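Student Project Report
Food Technology, Relcombe
Submitted by: Hélène Melnyk and Trilok Dixit
Supervisor: Lorne Zacharias
Date: May 23, 2021

Replacing dairy butter in a baked oat slice

1. Aim

The project tested whether a plant-based fat could replace butter in an oat slice without a loss of firmness after cooling. Two fats were compared with butter: refined coconut oil and a sunflower spread. A third sample, made with apple purée and no added fat, was included at the request of the supervisor.

2. Recipe and method

All batches used the base recipe from our first-term work: 200 g rolled oats, 81 g golden syrup, plain flour, salt and the fat under test. The purée batch needed extra flour, as the first attempt did not hold together in the tin. The original quantities for that attempt are in Appendix B.

The fat and syrup were melted over a low heat and stirred into the dry ingredients. The mixture was pressed into a lined tin with the back of a spoon and baked until the edges were brown. Each slab was left in the tin for an hour, turned out, and cut into equal bars with a bread knife. Bars for the storage test were kept in lidded tubs at room temperature for 4 days.

Firmness was measured by resting a 500 g weight on the middle of a bar supported at both ends and recording the sag. Taste was scored by classmates who did not know which fat had been used. Slamet Chin prepared the plates and kept the key. 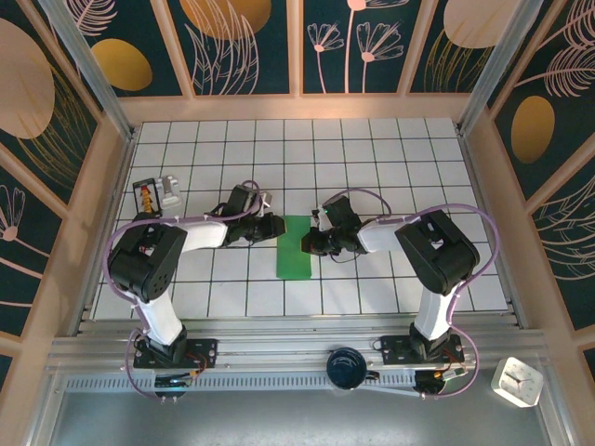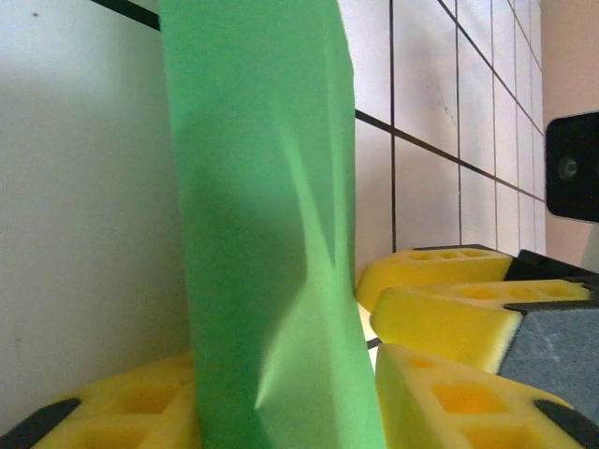 Fig. 1 (upper) and Fig. 2 (lower). Green piece on the tiled surface; green fabric between yellow foam pads.

3. Results

The butter bars sagged least and broke cleanly. The coconut oil bars were close to them on the first day and slightly harder by the last. Sunflower spread gave a softer bar that crumbled at the corners when cut. The purée bars bent under the weight and had a damp base, although their taste scores were better than expected.

Coconut oil was marked down by several tasters for a greasy feel. The sunflower bars were described as plain.

4. Discussion

Coconut oil is solid at a cool room temperature, and this probably accounts for the firmness of those bars. The spread contains water, which may have weakened the binding. We did not measure the water content and cannot confirm this.

The oven was a source of error. The left side browned faster, and we only began turning the tin from the second batch onwards. The sag readings were taken by eye against a ruler.

5. Further work

A blend of coconut oil and sunflower spread should be tried first. Pascual Mansilla has offered to repeat the firmness test in July with a dial gauge. The purée version would need a longer bake at a lower heat.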